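Tabletop (furniture)

A tabletop is the flat upper part of a table, desk or workbench, carried by legs, a frame or a pedestal. It provides the working surface and, in many designs, also stiffens the structure beneath it. Tabletops are made from solid wood, wood-based panels, stone, glass, metal and plastics, alone or in layers.

Construction

Solid wood tops are built from boards glued edge to edge. Wood swells and shrinks across the grain as the humidity of the room changes, so the top is fixed to its frame with slotted brackets, wooden buttons or figure-eight fasteners that allow sideways movement. A top screwed rigidly to the frame may split along a glue line or pull the frame out of square.

Panel tops consist of a core, a face layer and a backing layer. The backing balances the tension of the face; panels made without one tend to cup. Exposed core edges are closed with edge banding, applied with hot-melt adhesive and trimmed flush. Failure of the banding at the corners is a common defect in office furniture, and allows water to reach the core.

Surface finishes

Oil and wax finishes are easy to renew but give limited protection against heat and alcohol. Lacquers form a harder film that must usually be sanded back before repair. White and other pale finishes reflect more light and make small items easier to find, but show scratches filled with dark dirt. Gloss surfaces produce glare under overhead lamps, and a matte finish is usually preferred for desks.

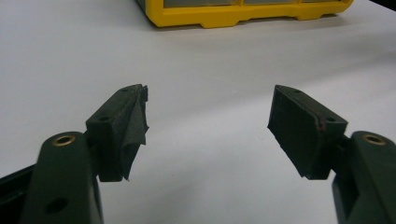 Agata Orlandini

Dimensions

The height of a tabletop is set by its use. Dining and writing tables are lower than benches intended for standing work. The thickness of the top depends on the span between supports and on the stiffness of the material – a glass top needs closer support than a steel one of equal thickness. Long shelves and tops under constant load sag slowly over time, an effect known as creep.

Corners are commonly cut at 90 degrees and then rounded slightly. Folding and extending tables divide the top into 2 or more leaves, joined by hinges or aligned by dowels.

Care

Dust and grit are removed with a soft damp cloth before any polishing. Abrasive powders dull lacquer and laminate permanently. Standing water should be wiped from seams and edges promptly, and hot cookware placed on a trivet.

See also: Desk; Edge banding; Trestle table; Workbench

Last edited 9 August 2025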